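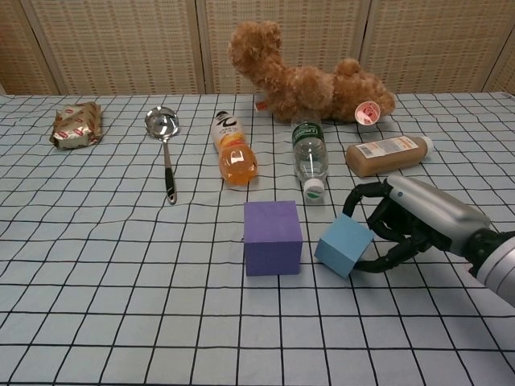

*2-minute read*

So the trial was 29 days, and I signed up on a Tuesday night with a glass of wine in my hand, which is how I sign up for most things. The ad said Sidico would "learn your household, one object at a time." I liked that. My household had gotten a little out of hand since my sister moved to Gremport and left me with half her stuff and all of her opinions.

They make you set up a practice table first. You get the gridded cloth in the kit (mine never did lie flat, I ironed it and everything), plus two foam cubes, and then you're supposed to add things from your own home. "Choose items that matter to your day," the booklet said. I stood in the kitchen for a long time over that one! I took the ladle. I took whatever drinks I had. I took a snack bag I'd already crushed in my purse, and then I went upstairs and got the bear.

I dragged the folding screen over behind it all so I wouldn't have to look at the boxes.

The first week was cubes. Only cubes. I'd come down with my hair in a towel and say "pick up the blue one," and those black fingers would come in and curl over the top of it, very slow and polite, like somebody's grandfather choosing a chocolate. Then it would put the cube down and wait. I'd say thank you. The booklet said you didn't have to say thank you, but I wasn't raised by the booklet.

By the second week I was talking to it about other stuff. I told it about the job at Nordin that I didn't get. I told it the orange drink was my sister's favorite and I can't stand it, and I'd bought it anyway, out of habit, and what did it make of that? It held the blue cube at a tilt. I took this as sympathy.

Around then the Drevasari people called (they do the customer side for Sidico, or they own it, I never got that straight) and a very nice woman asked how I'd rate my progress.

"We're on cubes," I said.

"Still?"

"We like cubes."

She said most customers had moved on to personal items by now, and that my log showed 3068 commands and every one of them was for a cube. Had I tried the plush toy? The plush toy was a great confidence builder, she said. I said I'd think about it.

I did think about it. I went and stood at the table in my socks. The bear was lying back there with its head up, looking over at the screen, the way it used to lie on the other bed when we were kids and had the one room between us. It was never mine. She'd forgotten it, or she'd left it, and I hadn't asked her which.

"Pick up the bear," I said.

The hand put the blue cube down. It went over the bottles, slow and polite as ever, and stopped above the fur with its fingers open.

"Wait," I said, and it waited.

I got my phone out of my robe and called Gremport.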